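Section 3.4 Working on a kitchen table

This section is for operators who use the Undska hand grippers in a home kitchen. Read section 3.1 (charging) and section 3.2 (pairing with the Sedis recorder) first. The rules below are good practice for all home sites. Where the site sheet gives a stricter rule, follow the site sheet.

Before you start

1. Ask the resident which table and which counter you may use. Write the answer on the site sheet.
2. Check that the stove and the oven are switched off. Do not work beside a hot pan.
3. Keep glass, knives, medicine and open food off the work table.
4. Close every bottle cap by hand until it stops. A cap which is only pushed on can open when the fingers press on the bottle.
5. Look at the finger pads. Replace a pad if it has a cut or if a corner is lifting. The order number for a set of pads is 435.
6. Tighten the finger screws with the small key from the Fourie tool bag. Do not use a power screwdriver.

NOTE: A tablecloth may stay on the table if the resident prefers it. Smooth it with your hand, and check that it does not slide when you pull lightly at one corner.

CAUTION: Shiny tablecloths reflect the window. If the preview on the recorder shows a white spot over the objects, stand at another side of the table. Do not close the curtains without asking.

Picking up objects

7. Open the fingers fully before you come near the object.
8. Approach slowly, and stop when the object is between the pads.
9. Close the fingers until the pads touch both sides. For soft objects such as a sponge, stop at the first contact and then close a little more. For a plastic bottle, close until the wall of the bottle just starts to give.
10. If a bottle is lying down, take it by the body and not by the cap. A fingertip may rest on the table, but do not push the table with it.
11. Lift straight up, keep still for 3 seconds, then move.
12. Put the object down before you open the fingers. Never drop it from a height, also not a light one.

Gripper in front of the sponge, fingers open (first picture), and gripper at the green bottle (second picture).

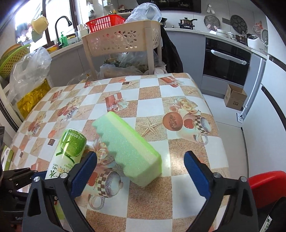
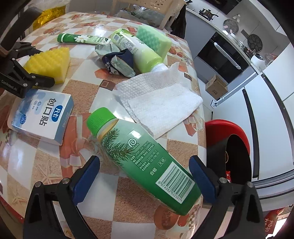

13. If an object rolls away, let it go. Do not try to catch it with the gripper. Put the gripper down, bring the object back by hand and begin again from step 7.

WARNING: Keep your free hand away from the fingers while the trigger is pressed. The pads are soft but the metal behind them is not.

Error 431 on the recorder means that the finger position was lost. Release the trigger, open and close the fingers one time with nothing between them, and wait for the short tone. If the error comes back, stop the session and report it to the Ornell service desk with the serial number of the gripper.

After the session

Wipe the pads with a damp cloth and let them dry in open air. Do not use alcohol, it makes the pads hard. Return all objects to the place where the resident keeps them, and ask the resident to check the table before you leave. For storage of the grippers see section 3.6.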